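## 3. Setting up the Clarura under your sink

Okay, so the box is open and you've found the little bag of fittings (it hides under the cardboard flap, I lost mine for a whole evening). I wrote this section after putting in my third Clarura water filter, so it's the order I'd do things in, and it differs a bit from the leaflet.
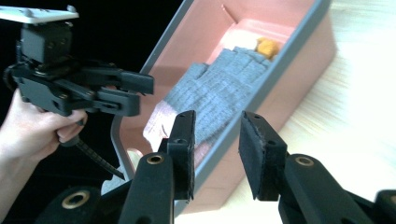
Clear everything out of the cabinet before you start. Yes, all of it, even the sponges at the back. You'll be lying on your side in there with a flashlight, and you want the elbow room.

1. Close the cold water valve under the sink. Turn it clockwise until it stops, then open the kitchen faucet and let it run dry.
2. Put a towel and a shallow pan under the valve. There's always a cupful left in the line.
3. Unscrew the faucet hose from the valve and thread the T-piece on in its place. Hand-tight first, then a quarter turn with a wrench.
4. Screw the faucet hose onto the top of the T-piece.
5. Hold the bracket against the cabinet wall and mark your two holes. Leave a hand's width of space below the filter bowl, or you won't be able to drop it down to change the cartridge. Ask me how I know!
6. Drill, screw the bracket on, and hang the filter head.
7. Cut the tubing square with a sharp blade. Push one piece into the port marked IN until you feel it click past the second stop, and run the other from OUT to the small faucet.

**Caution:** Don't wrap plumber's tape on the push-in fittings. Tape goes on tapered metal threads only. Amrit MacDonald taped every single joint on his and spent a Sunday mopping.

### First run

1. Open the cold valve slowly, a little at a time, and feel every joint with a dry paper towel.
2. Open the filter faucet. It'll spit and cough for a bit – that's just air coming out.
3. Let it run until the water is clear, then shut it off and wait ten minutes before you check the joints again.
4. Reset the counter on the head by holding the button for 3 seconds. It starts at 700, in gallons, and counts down from there.

**Note:** Gray water at the start is carbon dust. Pour it on the plants.

If a joint drips, close the valve, push the collar in, pull the tube out and look at the end. Nine times out of ten the cut is crooked. Trim it and try again – the spare tubing is in the box for exactly this.

Cartridge changes are in section 4. Keep the bowl wrench somewhere you'll find it (mine hangs on the pipe with a twist tie).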